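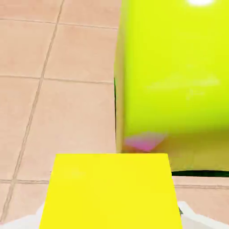

Looking after your Nender cell: questions we get asked a lot

These answers come from the support desk in Stovport, and they cover the small Nender pick-and-place cell together with the practice software that comes with it. If you are new to the cell, do have a read through before you start changing settings - most of what people ring us about can be put right in a few minutes with a cup of tea to hand.

Do I have to set up the practice cell before the real one?
We would very much like you to, yes. The practice cell runs on your computer, and you can drive the gripper into the floor all afternoon without bending a thing. Once your pick runs cleanly there, save it and load it on to the real controller at slow speed.

The gripper closes but the block slips out on the way up. What should I change?
Start with the height, as it is nearly always the height. If the fingers come down too high they only pinch the top of the block, and no amount of extra squeeze will make up for that. Lower the pick point by 2 mm, try again, and only then turn to the grip force. Please go up one step at a time, as too much force wears the finger pads out early.

My wrist camera view has gone soft on the real cell. Is the camera broken?
Probably not! Dust on the lens cover is the usual trouble, so switch the arm off, wipe the cover with a dry lint-free cloth and have another look. If the view is still soft, check that the two small screws on the camera bracket are snug, then run the focus routine from the Camera page.

The arm keeps knocking into a larger object behind the one I want. How do I stop it?
Tell the software that the larger object is there. Open the Obstacles page, add a box a little bigger than the real thing, and the arm will plan its way round it. It also helps to turn the wrist so that the fingers open along the gap and don't swing into it.

How often does the gripper need greasing?
Every 13 weeks in ordinary use, and sooner if your workshop is dusty. Use the Dravik grease from the spares kit, a very small dab on each slide, and open and close the fingers a few times by hand to spread it along.

I'm getting error 31. What does it mean?
The two fingers disagree about where they are, which often happens after a bump. Clear the error, take anything out of the grip and choose Home Gripper from the menu. If it comes back straight away, stop there and send us the log.

Where do I get spare finger pads?
Halilović keep them in stock and can post them to you, or you can order through us. Pads are sold in pairs, and we do ask that you change both at once and home the gripper again afterwards.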